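Utilizamos cookies propias y de terceros para mejorar tu experiencia de lectura. Aceptar | Configurar

Febrero
Por Loretta Kincaid

Imprimir | Enviar por correo

Son las once de la noche y tengo que escribir esto antes de dormirme, que luego se me mezclan los días y cuando hay que rellenar el cuaderno de equipo me lo invento todo (perdón, Annapurna, si lees esto, me lo invento solo un poco).

Hoy tocaba botella. Llevamos desde que volvimos de vacaciones con las pelotas de tenis, que son agradecidas porque da igual por dónde las cojas, una pelota es igual por todos los lados, y yo ya me había hecho a la idea de que éramos un equipo buenísimo. Pues no. La prueba de Monura lleva objetos tumbados, y un objeto tumbado tiene un lado bueno y un lado malo, y además rueda, y además nuestro programa piensa que todo en esta vida es una pelota.

Llegué al aula de la calle Rodrigues a las cuatro y media con el bocadillo en la mano y Gerardo ya estaba peleándose con el portátil. Había cambiado la parte que calcula el ángulo de la pinza y se le había olvidado guardar la versión anterior, otra vez, así que la primera media hora se nos fue en que él recordara lo que había escrito ayer. Karthikeyan quería empezar ya. Karthikeyan siempre quiere empezar ya. Yo me senté a copiar las medidas en limpio y a comer.

El plan era sencillo: la botella tumbada en la mesa, las pelotas alrededor para que la detección no lo tuviera tan fácil, el brazo baja, se para encima, gira la pinza hasta ponerla atravesada y cierra. Dicho así son cuatro verbos. Gerardo escribió en la pizarra "BAJA, PARA, GIRA, CIERRA" en mayúsculas y se quedó ahí toda la tarde como un himno.

La primera vez bajó bien y giró al revés. La segunda bajó bien y no giró. A la tercera eligió una pelota, con toda la botella delante, y se fue derecho a por ella tan contento. Yo ahí me reí y no debía, porque la detección es mía. La entrené yo con las fotos que hicimos en enero, y en enero nos parecía que con las pelotas íbamos sobrados. Bueno, pues se nota, la pobre máquina ve un amarillo verdoso y se enamora.

Bajé el peso de las pelotas, volví a cargar el modelo (una eternidad, ese portátil es del año de la polca) y a eso de las seis por fin fue a donde tenía que ir. Y se quedó quieto encima. Qué nervios, de verdad, estábamos los cuatro sin respirar. 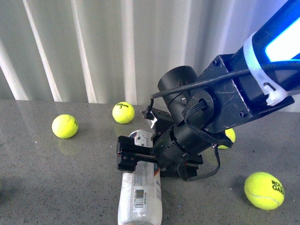 Kaede dijo que lo pararíamos ahí y que no se cerraba nada hasta repasar la fuerza, que una cosa era apretar una pelota y otra apretar un plástico tan fino, y que en el reglamento de Monura si deformas el objeto te quitan puntos aunque lo levantes.

Y claro, tenía razón, aunque a mí me dio una rabia tremenda porque ya lo teníamos. Discutimos un rato. Karthikeyan decía que quitar puntos no es perder todos los puntos y que había que probar con la fuerza de siempre, a ver qué pasaba. Kaede sacó el reglamento impreso, que lo lleva subrayado en tres colores, y leyó el párrafo en voz alta: dos puntos menos por deformación. Dos puntos es lo que nos separó el curso pasado del equipo del Bistent, así que ahí se acabó el debate. Nadie quiere volver a oír hablar del Bistent.

Bajamos la fuerza. Demasiado, por supuesto. La pinza cerraba con una delicadeza de abuela cogiendo una taza y la botella se quedaba en la mesa tan tranquila. Subimos un poco, luego otro poco. Gerardo iba cantando los valores y yo los apuntaba, y ahí descubrí que la mitad de mis apuntes de la semana pasada están en una unidad y la otra mitad en otra. No lo he dicho en voz alta. Lo arreglo mañana en el recreo.

Hicimos 30 intentos con la botella, que es lo que pide Annapurna para que un resultado "cuente". Lo repite mucho: si lo has hecho una vez tienes una anécdota, tráeme una tabla. Pues ahí va la tabla, profe: de los 30, buenos fueron 21. A mí me parece una barbaridad de bien para el primer día, y Karthikeyan lo quería celebrar, pero Kaede se fue a mirar los fallos y resulta que casi todos salen cuando la botella queda con el tapón hacia el brazo. O sea que hay algo. El giro, seguramente, que cuando tiene que dar casi la vuelta entera llega tarde y la pinza empieza a cerrar antes de tiempo. Gerardo dice que es un problema mío de detección. Yo digo que es un problema suyo de giro. Quedamos en que es un problema.

(Nota para mí: pedirle a Gerardo el registro de tiempos ANTES de que lo borre.)

También pasamos un buen rato con el cable, que no es programación ni es nada, pero si no lo llevas bien puesto tira de la muñeca y te estropea el movimiento. Mi teoría es que la mitad de los errores que echamos al código desde Navidad eran el cable. Karthikeyan propuso más bridas, su solución para la vida en general. Kaede quiere dejarle una vuelta más larga y ya está. Hoy ganó la vuelta larga, a ver cuánto dura.

Otra parte de la tarde fue para el bote. El bote es el objeto que más miedo me da de toda la lista, porque es un cilindro de los de verdad, no cede nada, y si la pinza lo agarra un poco fuera del centro se inclina y adiós. En la prueba hay que tenerlo en alto sin que se ladee y llevarlo hasta la zona de entrega, y todo eso en 30 segundos desde que suena el pitido. Nosotros el otro día tardábamos casi el doble, y eso que no había pitido, ni público, ni nadie del Bistent mirando con los brazos cruzados.

Lo que cambiamos: en vez de coger por la mitad exacta de lo que ve la cámara, le sumamos un desplazamiento pequeño. Se me ocurrió a mí en el autobús y lo apunté en la mano con boli, y me pasé toda la clase de historia sin lavármela. Gerardo lo metió en el código con mi nombre, hay una variable que se llama loretta. Estoy absurdamente orgullosa de la variable.

Y funcionó! No a la primera, a la primera se nos olvidó el signo y lo sumamos hacia el otro lado. Pero luego sí, lo fue cogiendo bien, y hubo un momento en que lo miramos todos callados, hasta Karthikeyan.

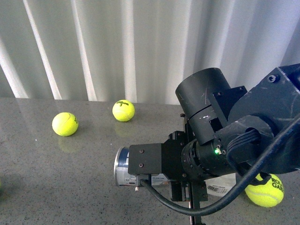
El bote en la pinza, con las pelotas todavía sobre la mesa.

Le mandé esa foto a mi madre y me contestó que muy bonito y que si iba a cenar en casa.

De tiempo seguimos mal, eso sí. Donde más se nos va es en la bajada, porque Gerardo la tiene puesta lentísima desde el susto de noviembre, cuando la pinza dio contra la mesa y sonó aquello. Yo lo entiendo, a mí también se me paró el corazón. Pero en noviembre no teníamos la parada de seguridad y ahora sí, y se lo he dicho, y él dice que ya veremos. "Ya veremos" en idioma Gerardo es no. Mañana se lo pido a Kaede, que a ella le hace caso.

Annapurna vino a cerrar a las ocho y nos preguntó qué habíamos aprendido, que es su manera de echarnos sin echarnos. Karthikeyan dijo que las bridas están infravaloradas. Yo le conté lo de los tapones y se quedó pensando y nos preguntó si habíamos variado también la posición o solo el ángulo. Silencio. Pues no, solo el ángulo - la botella la poníamos siempre más o menos en el mismo sitio porque era lo cómodo. Así que lo de la tabla cuenta, pero cuenta menos. Habrá que repetirla entera, con la botella por toda la mesa, y yo que ya me veía pasándola a limpio con sus colorines.

Hablamos también del nombre. Hay que inscribir al equipo antes de que acabe el mes y seguimos con Plinum, que salió de juntar letras en una servilleta y no significa absolutamente nada. Kaede lo odia. Karthikeyan lo defiende como si fuera su hijo. Yo voto lo que sea con tal de no tener otra reunión sobre el nombre, la última fue más larga que montar la pinza. Gerardo propuso que se llamara "Baja Para Gira Cierra" y por un momento lo consideramos muy en serio.

De vuelta en el autobús fui con Kaede y me confesó que ella al principio se había apuntado por los créditos y que pensaba dejarlo en diciembre. Me quedé de piedra, porque si hay alguien que lleva el club encima es ella. Le dije que si se va me voy yo. Me dijo que no fuera dramática y que le pasara los tiempos por la noche. No se los he pasado. Se los paso en cuanto termine esto.

Cosas para mañana, que si no se me olvidan:
- unificar las unidades de mis apuntes (sin que se entere nadie)
- fotos nuevas para entrenar, con muchas más botellas y menos pelotas, y con botellas en las esquinas
- devolverle a Annapurna el destornillador pequeño, que me lo he traído en el bolsillo sin querer
- hablar con Kaede de la velocidad de bajada
- preguntar si en Monura dejan practicar la noche antes o solo la mañana misma, porque el reglamento dice una cosa en la página del calendario y otra en la de instalaciones

Ah, y comprar pan, que me he comido también el bocadillo de mi hermano.

Imprimir | Enviar por correo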